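Zarnlow Display Tray, Rectangular, Black with Gold Rim

Serving and display tray for counters, side tables and play kitchens. Supplied by Clotero as a single tray or as part of the Justa Biscuit Set (tray plus toy cookies).

Description
The Zarnlow is a flat rectangular tray with rounded corners and a shallow raised edge. The rim carries a thin gold line on all sides. The raised edge keeps round pieces from sliding off when the tray is carried level. It is not deep enough for liquids or for stacked items.

The tray may be used on stone, glass or sealed wood. On polished surfaces, lift it to reposition – do not drag. Grit trapped under the base will mark both the tray and the tabletop.
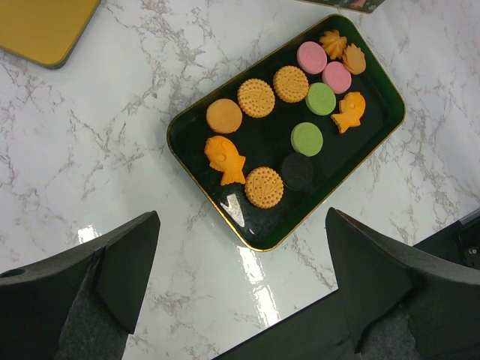

Zarnlow tray with toy cookies from the Justa Biscuit Set, on white marble.

Toy cookies
The Justa pieces are play food and must not be eaten or heated. Shapes include plain rounds, dotted and embossed golden biscuits, pink and pale green rounds, a black sandwich type, a swirl star, a ribbed shell and a fish in the taiyaki style. Pieces lie flat in loose rows and can be arranged in any order. Replacement pieces are sold by shape in packs of 2.

Care
Wipe the tray with a soft damp cloth and dry at once. No dishwasher, no scouring pads, no solvent cleaners on the gold rim. Fingerprints show on the dark interior under direct light; a dry microfiber cloth removes them. Wipe toy pieces separately and let them dry before putting them back.

Ordering
Single trays ship within 2 working days. Trade cartons hold 9 trays, interleaved with paper. The Justa set ships in its own box and cannot be combined with trade cartons.

Trade inquiries: Primo Fabbri, Clotero sales desk.
Page revised 13 March 2024.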